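4.2 Table covering and block contrast

Paper sheets went down before each sorting session at the Drasach site. Pale blocks on white paper, so low contrast, and the coders complained (Mirani esp.). Sheets not taped. Ripples stayed in, they shift the shading under a block. 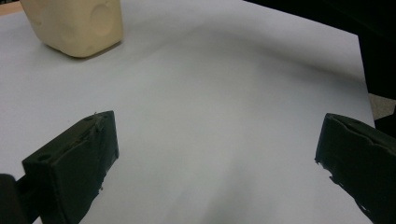 Does a ripple in the paper change how people place a block?
Placement drifted toward the flatter side in 5 of 49 trials, too few to say much.

Figure 3. Cream-colored block on white paper, soft shadow along its bottom edge.

Shadow edge was used for coding position, not the block outline. Virk and Cowie coded seperately, then compared. Disagreements went to Jadoon.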